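Blue drive carriers for desktop workstations (3.5 inch)
Sold singly or in pairs, from the Plavavthorpe shop

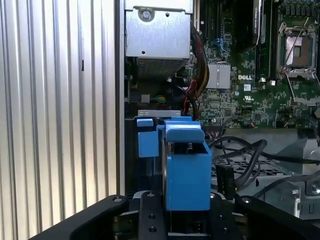 I get asked for these more than anything else on the shelf, and I can see why. You buy a used workstation, you get it home, you pop the side off to add a second drive – and the little blue bracket is missing. The drive itself is easy to find. The plastic thing that holds it in the bay, not so much!

What you're buying is the carrier only. It's bright blue plastic with a rounded handle tab on top, so you have something to hold while you guide the drive down into the bay. No tools needed at the bay end. The sides flex a bit (they're supposed to), and the pins on the inside line up with the screw holes on a standard 3.5 inch drive.

All of mine are pulled from office machines, mostly Dell desktops. I wash them, check the pins and toss any with a cracked tab. Expect light scuffs. If you want spotless, these aren't for you, but once the side panel is back on you'll never look at them again anyway.

Fitting one
Shut the machine down and unplug it. Bend the carrier open slightly, set the drive in so the pins click into the holes, then slide it into the bay with the connectors facing the cables. Move the power supply wires out of the way first. I've pinched more than one of those myself, and it's a dumb way to lose an evening.

Will it fit mine?
Bays changed shape over the years, so please measure before ordering, or send me a picture of the open bay and I'll compare it with what I have. My stock label for this one is Patum 114. The older style, with the longer tab, is listed separately as Brustero.

I paired these with 1000 GB and 2000 GB drives in my own backup box at home and they've been quiet, no buzzing at all. I was really pleased with that, as the metal rack I had before hummed all night.

Packs of 10 are available for repair shops, just ask. Smaller orders go out in a padded envelope, usually the next morning.

Questions go to Heikki Laitinen at the parts counter, Eskola building, side door.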